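Virncombe raises pay floor for permit workers

July 10, 2019

Employers in Virncombe who hire on a foreign work permit will have to pay more starting in January. The labor office put out the new number this morning, a day after director Jovita Villalobos told a business breakfast it was coming.

The monthly minimum goes up by 100, to 2000. It covers new permits first. Renewals get 3 extra months before the higher number kicks in, so anybody whose permit runs out right at the start of the year can still renew at the old rate.

Second raise in two years. The last one was smaller and mostly hit office jobs. This one takes in warehouses, food plants and the repair shops out by the Rulberg road, where a lot of the permit holders work.

Villalobos said local applicants were losing out on entry jobs because the permit rate had fallen behind what most firms already pay. "We are not closing a door," she said. "We want the wage to be the same question for everybody who applies."

Her office counted 657 permit holders under the new minimum as of last month. Their employers can raise the pay, move them to a different permit class if they qualify, or let the permit lapse. No word yet on how many will do which. The office says letters go out to all of the firms before the end of the summer. 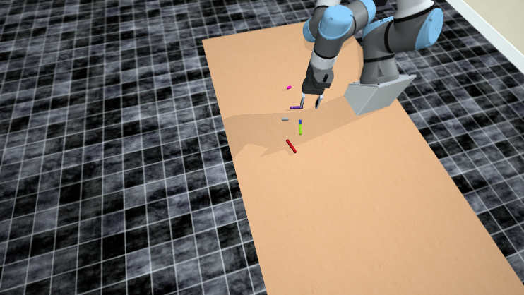
What employers are saying

Mixed. Hestomport, the freight handler, said it already pays over the new minimum for day shifts and will have to look at nights. A spokesman would not say how many people that is.

Ayala, which packs frozen vegetables, was less happy. Personnel manager Natalia Villaseñor said the company sets its budget in the spring and had no warning. "We'd have liked a phone call," she said. She expects to keep everyone on but may hold off on hiring for the winter line.

Smaller shops have asked for a longer phase-in — a year was mentioned at the breakfast — but the labor office says the date is set.

What permit holders need to do

Nothing right now. Current permits stay good until the date printed on them. Workers who think they are being paid under the curent minimum can file a complaint at the labor office front desk or by mail, and do not need there employer's signature to do it.

Overtime and housing allowances do not count toward the minimum. Base pay only. That part of the rule has not changed, but the office says it still gets asked every week.

A question and answer session for employers is planned at the Rulberg branch library. Time to be announced.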